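Chapter 6
Small Things, Long Things: Building a Gripper for the Kitchen

By the time you reach this chapter you have a pair of fingers that open, a pair of fingers that close, and (if your workshop is anything like ours) a small jar of leftover screws that you keep meaning to sort. Good! You are ready for the part of the book I have been looking forward to since the first page, where we stop squeezing foam blocks on the bench and carry the whole business into the kitchen to pick up something that people really use.

I chose chopsticks, and I'll admit I chose them partly out of stubbornness. When Liette Grewal and I were putting together the first Fetitow hand at my dining table one August, she had it picking up tennis balls and paper cups before supper, and we were both terribly pleased with ourselves. Then she set down a single chopstick, and we spent the rest of the evening chasing it across the tablecloth. A ball more or less helps you. It is the same from every side, it is soft, and it is big enough that a sloppy grip still counts as a grip. A chopstick gives you a thin little line to close on, it rolls when you bump it, and once you have it, all that length sticking out on both sides wants to swing. 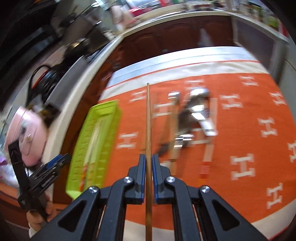
Photo: Yvette Boychuk

Look at how much is going on between two narrow fingers and one slim piece of wood. The stick is held near its middle, so there is about as much of it ahead of the fingertips as there is behind them, and the fingers stand parallel to each other. Both of those things matter, and we will spend a good part of this chapter on each. The blue strips on the inner faces matter too. Bare plastic on smooth wood is a slippery pair, and a finger lining is the cheapest improvement you will ever make to a gripper. Our workshop has tried rubber bands, shelf liner, bicycle tube and a roll of Dasard tape that somebody left in a drawer, and every one of them was better than nothing at all.

You may also notice that the linkage is the same on the left as it is on the right. Back in Chapter 5 we drew this as a pair of mirrored arms on graph paper, and some of you probably wondered why I made such a fuss over getting the pivot holes to match. If one side is even a hair longer than the other, the fingers meet crooked, and a crooked pair of fingers will hold a cup all day long and drop a chopstick every time. Before you go any further, close your fingers on a strip of paper and tug it gently from the top, then from the bottom. It should resist you the same amount at both ends. If it doesn't, go back and loosen the joints, square everything up, and tighten again a little at a time.

What you will learn in this chapter

How to find the balance point of a long object and aim for it.
How to choose and fit a lining for the inside of each finger.
How to approach an object that lies between walls, as in a tray or a drawer.
How to keep a practice log that you will still be able to read next month.

What you will need

The finished hand from Chapter 5
A handful of chopsticks, wood and metal if you can find both
A few spoons
A shallow tray with straight sides
A cloth or blanket to work on
A notebook, and a pencil on a string

6.1 Getting In and Out of a Tray

Picking a stick up off an open surface is one job, and picking it up out of a container is quite another. On a blanket you can come in from almost any side, and if you nudge the stick a little, the cloth slows it down for you. Inside a tray your fingers need somewhere to go before they can close, and there may be a wall on one side and a neighboring stick on the other.
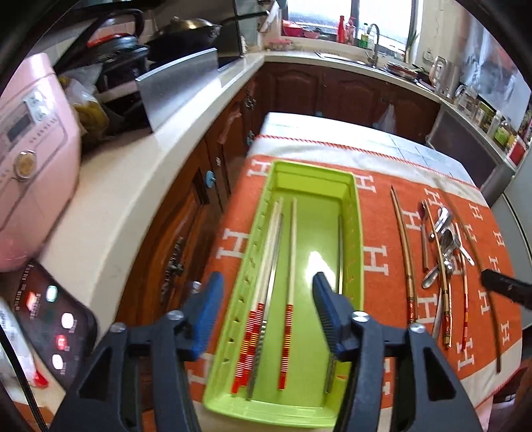

Wood and metal behave very differently too, so please don't practice with only one of them. A lining that clings nicely to bamboo may let a polished steel stick turn right out of your grasp. Spoons bring their own trouble, with all the weight down at the bowl, and we will leave them until section 6.4, when you have some patience stored up.

Start with one stick, alone, in the middle of the tray. Open the fingers only as wide as you need, lower them straight down on either side, and close slowly. Lift it the height of your hand, count to five, and put it back. Do this 40 times and write down each drop along with where you were holding the stick. My own first notebook, from the Robichaud Street workshop, has 466 tries in it, and I could see from the page long before I could feel it in my hand that I was always grabbing too close to the thick end.

When you can manage your single stick without much thought, add a second one beside it, leaving a finger's width between the two, and turn to Exercise 6A.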